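Dois meses com o kit de garra manual da Katene

Escrevo este texto porque me pediram opinião três vezes no mesmo mês, e assim respondo a todos de uma vez. Não sou engenheiro de formação. Trabalho com automação numa oficina pequena e o português é a minha segunda língua, por isso peço paciência com algumas frases.

O kit chegou em dezembro numa caixa bem fechada. Traz a garra de mão, o suporte para a câmara, dois pares de dedos e um cabo de 2 metros. Falta um manual decente: são quatro folhas com desenhos, e o desenho do gatilho está ao contrário. Escrevi para o apoio da Katene e respondeu-me a Lesego Pillay, muito simpática, que me enviou a versão corrigida na mesma tarde.

A montagem demorou-me 60 minutos. Os parafusos do suporte são muito curtos e convém ter uma chave magnética. O programa que vem com o kit, o Ziltulex, instala-se sem problemas, mas pede para criar uma conta antes de gravar qualquer coisa, e disto não gostei.

O que mais me agradou foram os dedos. A superfície interior tem uma textura em rede e segura bem as peças lisas, mesmo as tampas pequenas de plástico que sempre me escapavam com a garra antiga da Cisel. Já fiz mais de 200 gravações com o mesmo par e ainda não vejo desgaste.
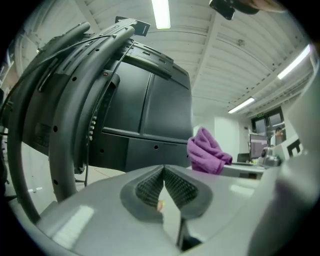
Os dois dedos da garra, com a máquina preta à esquerda e a secretária ao fundo.

A câmara tem um ângulo muito largo. No princípio as linhas curvas do teto incomodavam-me, mas depois habituei-me. Um ponto fraco é o corpo da garra, que é de plástico brilhante e reflete as lâmpadas – quem trabalha com luz forte em cima vai notar isto nas gravações. Penso em colar uma fita mate.

Também o peso podia ser melhor distribuído. Depois de uma hora o pulso começa a queixar-se, e eu faço agora pausas mais frequentes.

Quanto ao preço, paguei 2000 euros com os portes. A Workley vende um conjunto mais barato, mas sem o segundo par de dedos, e o prazo de entrega era muito longo. Eu voltava a comprar este. Se alguém já experimentou os dedos mais compridos, deixe por favor um comentário, queria saber se cabem no mesmo suporte.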